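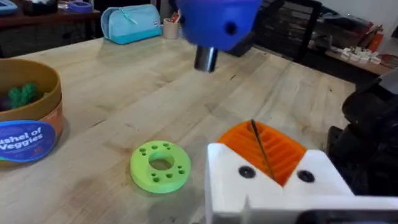
The Green Ring

The shop in Humbridge closed at nine, and by half past eight I had the back table to myself. The heat was already off. I kept my coat on and clamped the second arm down again, tighter this time, and ran the calibration.

I had been building the pair since April. The first arm was printed at home, on a machine that jammed whenever the weather turned damp. The second I printed at the shop, and it came out better in every way except that it never sat square on its base. There was a shim under one corner, cut from a cereal box. I meant to replace it with something proper.

The job I had set was a small one. One arm would pick up the green ring and hold it out. The other would take it. I had picked the ring because it was flat and thick and the hole in the middle gave the fingers something to find. My sister had wanted me to start with the toy broccoli, because it was funnier. I told her we would get to the broccoli.

She had paid for the motors. That was 500 dollars, and she had never asked about it. She drove a delivery van out of Quinlan and came by some evenings on her way home, and she would stand with her hands in her pockets and watch an arm miss a ring. Then she would say it looked closer than last time. Sometimes it was.

I started the first run. The white gripper went out over the table, slowed, and stopped short. I moved the ring toward it and ran it again. It stopped short by the same amount. I wrote that down. An error that repeats is one you can fix, and I had spent most of the summer with errors that didn't.

On the fifth try the pad touched the edge of the ring and pushed it along the planks. I had printed ridges across that pad so it would grip, and it gripped well enough to shove. I went back to the laptop and changed the height by 3 millimeters.

The man who ran the front desk came back to tell me it was ten to nine. He looked at the table and asked if it was working. I said it was pushing. He said his first lathe had pushed too, and went off to shut down the dust collector.

I had time for two more. On the first, the gripper came down over the near side of the ring and closed. The motor made the low sound it makes under load. The ring came up off the table, tilted, and stayed there.

I hadn't written the next part. I had written it, I mean, back in August, but I had never had any reason to test it. The arm held the ring over the table and waited for the other one, and the other one did nothing, since I hadn't turned it on. I stood there with my hand near the power switch. I thought about calling my sister. She would have been somewhere past Drukwood by then, with the radio up.

After a while the fingers warmed or the battery sagged, and the ring slipped and landed flat. It rolled nowhere. I picked it up and looked at it, and there was a scratch across one face.

The lights went off over the front benches. I switched on the second arm, sent it to its starting position and checked that it got there. It did, a little crooked. Then I shut everything down and wrote the height on a piece of tape and stuck it to the laptop, under the old one.

I put the ring in my coat pocket. At home I set it on the kitchen counter, where my sister would see it when she came in for coffee.

She saw it. She turned it over and found the scratch.

"It dropped it," she said.

"Yes," I said.

She put the ring down and went to get the milk. "From how high?"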